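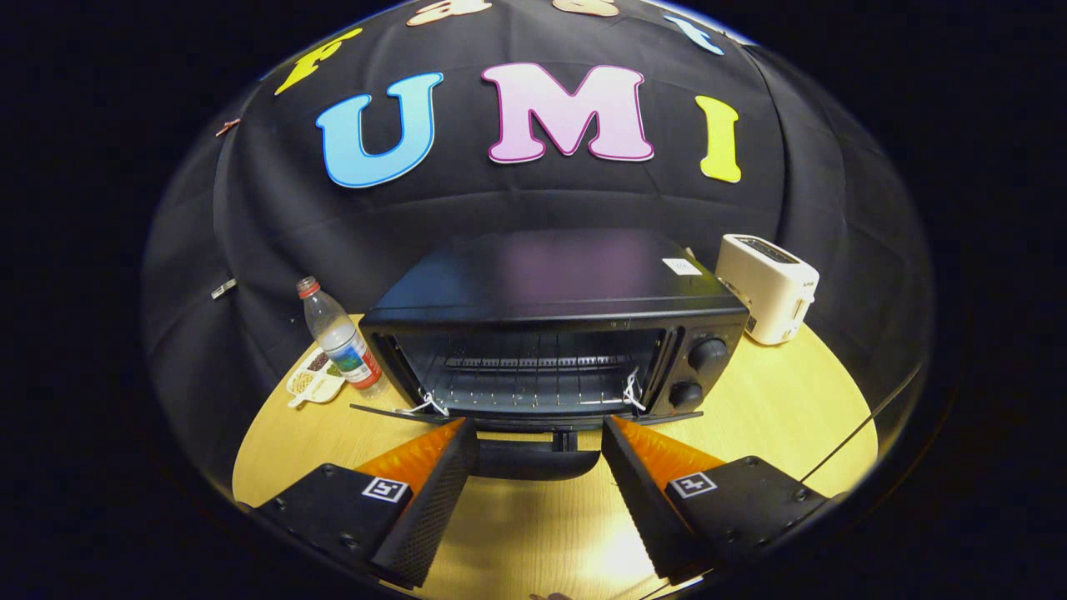
Tuesday, clay preparation. The reclaimed clay from Drastbridge was opened this morning and found to be noticeably softer at the bottom of the tub than at the top. It is proposed to establish its water content before any more is wedged, so that the plaster slabs are not overloaded as they were with the previous lot. The method is the usual one: weigh, dry, weigh again, and express the loss against the dry weight. The quantities are small and do not justify heating the drying cabinet. A domestic appliance such as the black toaster oven on the round table is large enough for a shallow tin, provided that the temperature is checked with a separate thermometer and not taken from the dial.

Samples. Two were taken, one from the top of the tub and one from the bottom, each of 200 grams. They were marked T and B on the underside of the tins with a scriber, the wax pencil having rubbed off last time. Each was broken into pieces by hand and spread thinly. Visible plaster fragments were removed from B and set aside in a twist of paper. They are small, white and soft enough to crush with a fingernail. Their presence is a more serious matter than the water and is dealt with further down.

Drying. Both tins are to be left uncovered on the shelf overnight before any heat is applied, then warmed slowly, up to 100 degrees. Colleagues are reminded that damp clay heated too quickly will spit, and that a piece lost from the tin spoils the whole result. Weigh, return, and weigh again until two readings agree. The tins must be allowed to cool under a lid before they go on the balance. The balance drifts if anything warm is placed on it, and the figures obtained are then worthless.

The empty weights of the tins are written on the card inside the balance cover. Would whoever borrowed the smallest weight from the check set please put it back.

Comparison with earlier lots. The last two lots from Drastbridge were prepared under the old arrangement, by which throwing slops and trimmings were kept together in one tub and slaked down when it was full. Mererid Foulkes has kept the record of those and has lent it for comparison. Her entries give the feel of the clay on the slab and the time taken to stiffen, but no weights. It is therefore difficult to say whether the present lot is wetter or whether the slabs themselves are slower. My own view is that the slabs are partly at fault. The one nearest the door has a grey bloom across the middle and was still cool to the touch this morning, which suggests that it was not dry when it was last put away.

Action on the slabs: stand them on edge with a gap between, away from the sink, and do not use the one with the bloom until further notice. I have chalked its side. Scraping is not to be attempted with a metal kidney. That is almost certainly how the fragments found their way into the tub.

Plaster contamination. The fragments from B will be dropped in a jar of water and looked at again tomorrow. If they are indeed plaster, the whole tub will need to be slaked to a slip and passed through the sieve, and the measurement of water content will have been of limited use for this lot. It will nevertheless be carried through, as we have no figure of our own for reclaimed clay and one is wanted for the Bevan mix. Berwyn Maddocks is of the opinion that a coarse sieve would be sufficient. I should prefer the fine one, slow as it is. A fragment that passes the coarse mesh is still quite able to lift a flake from the wall of a pot weeks after firing, and the complaint from Asgate last year concerned exactly that fault. The two of us did not reach agreement and it is noted here for discussion.

Bevan mix. No further work today. The test bars remain under cloth on the lower shelf and should not be moved. The end two have begun to curl slightly and have been turned over. The shrinkage marks were cut rather shallow and may be hard to read after firing – a sharper point is needed for the next set. The bag of grog is nearly finished. The Tikance grade was listed as a substitute on the last order form, but it seemed to me dustier when the sample bag was opened, and I should want it washed before it went into anything intended for throwing. A mask is to be worn when handling either.

Housekeeping. The floor by the wedging bench was mopped before work began and again at noon. Dry sweeping is not permitted in this room, and the broom has been removed to the corridor cupboard. The settling bucket under the sink is due to be emptied. The water may be poured off from the top, slowly, and the sludge put in the lidded bin and kept apart from the reclaim.

Outstanding for tomorrow: first weighings of T and B; inspection of the fragments in the jar; ask Mererid whether the old sieve frame can be re-meshed or must be replaced; return her record book to the office shelf. The tub has been closed and labelled NOT FOR USE, and the label is tied to the handle with string.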